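The choir that rehearses above the old hardware shop in Triltport never meant to be a choir at all. "We were a ukulele group," its director says, laughing, over a very large pot of tea, "and then one winter the ukuleles sort of fell away and we were all just singing."

That was 75 songs ago. They know them all by heart — well, most of them — and in April they filled the Gralport hall, all 286 seats, with neighbours bringing their own cushions.

"I cried through the whole second half," she says. "You can't conduct properly when you're crying, but they kept going without me, bless them."

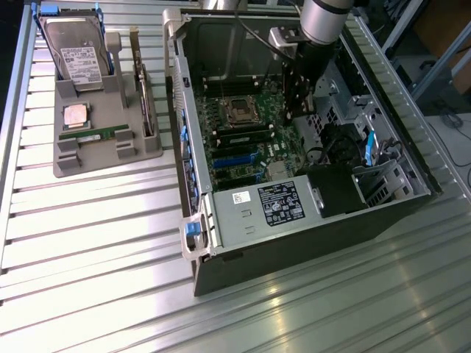
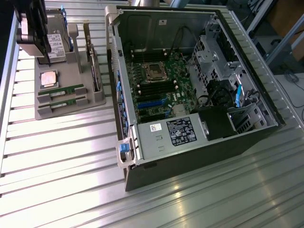

Computer parts and an open tower on the workbench.

She still writes the harmonies out by hand at the kitchen table, with the radio off and the dog shut out. The altos get her favourite lines, and the basses have noticed. Their first recording, Heo, has 2 songs in it that she wrote herself, though it took her family a good while to talk her into singing them.

"My dad used to whistle one of the tunes while he did the dishes," she says. "I only gave it words."

The choir sings next on Wed 30 December, and there will be soup.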